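Ornum lost at home to Barrientos last night, 54 to 49 at one point and then not close at all. I got in just before tip-off and sat behind the bench with Yabsira.

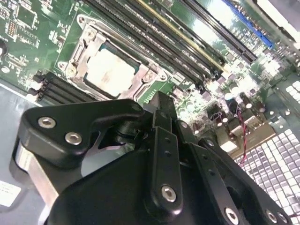
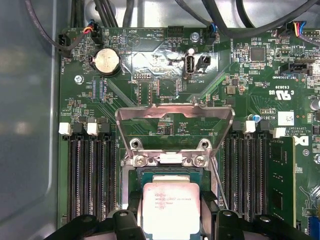
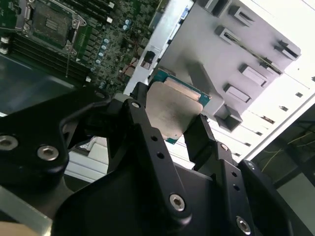
Siebe Peeters had 30 and hardly missed from the left corner. We left Tiruwork Admasu on him for most of the third quarter, and she had 2 fouls by then – too few hands on him, if you ask me. Mixed league rules still confuse the Cundmont people.

Crowd was 149, good for August. Away to Cudilthorpe next, and Suqin Xiao should be back from her ankle.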